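The Slow Half Second
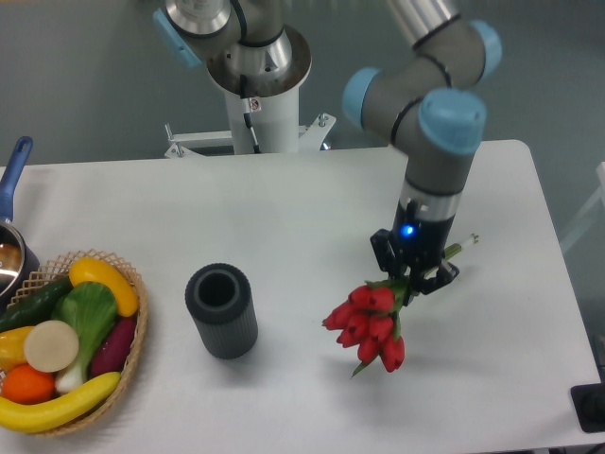 Esperanza Ferreira had promised herself she would not talk to the arm, and by March she was talking to it all day long.

"Come on, you beauty," she said. "Into the vase."

The tulips were fake, which was a mercy, because in the old days at Tollow they had practiced on real ones and the whole lab smelled like a funeral. Red tulips, a ribbed vase, and one question she had been chewing on for two years: what if the arm waited?

That was the whole method. Everybody else taught their arms to be smooth. Gallagher, who ran the group and had the good chair, loved smooth. But Esperanza had spent a weekend watching her aunt arrange flowers, and her aunt was not smooth at all. She stopped just above the rim, every single time, and let the stems quit swinging. Then down they went. So Esperanza wrote the pause into the training – half a second, hung right over the opening – and let the arm learn the rest from there.

Gallagher gave her 600 tries with the pause and 600 without. "Same flowers," he said. "Same vase. And please don't fall in love with it before you count."

She was already in love with it. She ran the trials in batches, with the vase moved to a new spot each time, and wrote the misses on the back of a Butell parts catalog because her notebook was in the car and she could not stand to go get it.

Without the pause, the arm missed 49 times. It bumped the rim, or it folded the leaves over, or it let go of the whole bunch a finger's width too soon.

With the pause, it missed 14.

She counted the marks again. She took the catalog down the hall to Gallagher, walking very fast, and then running, and he counted them too, moving his lips.

"Fourteen," he said.

"Fourteen!"

"Does it work on anything else?"

She had no idea! That was the wonderful part. Tomorrow there could be cucumbers, or spoons, or a wet towel, anything that swung or sagged or wobbled on the way down. She wanted to try every limp object in the building. She wanted to call her aunt.

Her aunt picked up on the second ring, with the radio going behind her.

"Tía, when you do the flowers, why do you stop at the top?"

"I don't stop," said her aunt.

"You do. Half a second. I timed it."

There was a long quiet, and the radio was turned down.

"Well," said her aunt, "they have to settle, don't they?"

Esperanza wrote that on the catalog too, under the fourteen, and went back to set up the next batch.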